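Members' Area > Newsletter > Practice Notes
February
By Carleen Rewi

Practice note: the cable slack rule gets its teeth

Readers who have been with us a while will remember the old wording on hoses and cables at the robot wrist, which said they should be "suitably managed". In the years that wording stood we heard it used to defend a garden's worth of trailing loops, one bungee cord and, at a site I have promised not to name, a sock. The working group has now replaced it. The new text runs to 6 pages and Nicanor Arellano, who drafted most of it, would like it known that he started with 53.

The heart of it is simple enough. If your arm picks things out of a bin, whatever hangs off the arm has to be checked at the deepest reach you allow, in every corner, with the wrist turned as far as it will go each way. Checking it in the middle of the bin with the wrist straight, which is how most of us have always done it, no longer counts. You walk the arm through the corners at slow speed, you look at the slack each time, and you write down what you saw. The form has room for 5 poses. If you need more, use the back.

Ties are the part that drew the letters. Melquiades Sandoval wanted a fixed spacing. Crescencio Cortés wanted no spacing at all and a great deal of trust. What we have is a rule that a loop must not be able to catch on the rim of the bin or on anything clamped to it, and that you space your ties to suit. Both gentlemen have written in to say they are disappointed, so it is probably about right.

Clamps get a paragraph of their own. A bin held to a bench with a hand clamp is allowed for trial work, on condition that the clamp is marked in the cell drawing as an obstacle and checked at the start of each shift. The people at Gramgate asked whether "marked in the cell drawing" could mean written on the bench in pencil. It could not.

There is also a short section on test objects. Mix them: soft, hard, clear, shiny, awkward. A bin full of identical blocks tells you that your robot can pick up blocks. Clear packaging should be in every set, however much it spoils your figures, and the set should be listed by item so that the next person can put the same things back.

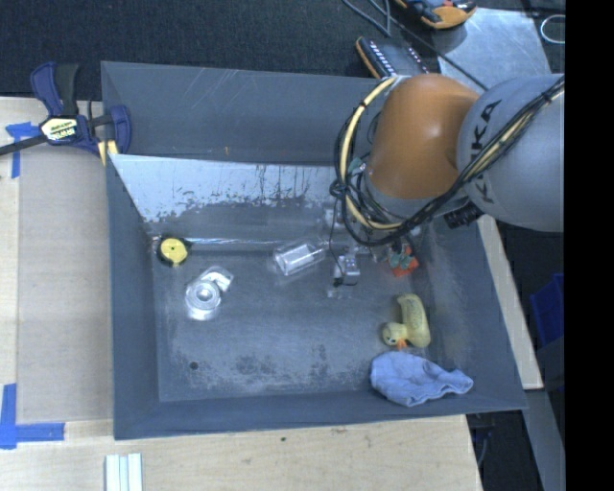 Wrist cables and hose looped over a trial bin, with a toy duck, a crumpled cloth and some clear packaging among the test items. Bar clamp at upper left.

Sites with cells already running have 60 days to do the corner check and file the form. Cirilo Orozco is collecting them and has asked, with some feeling, that they be sent as one document and not as a string of phone photos. Late forms will be accepted with a note from whoever signs off your cell. Forms filled in from memory will be sent back, and yes, he can tell.

Comments on the hose section are still open. Comments on the sock are closed.

Contact the newsletter desk | Copyright Practice Notes, all rights reserved | Back to top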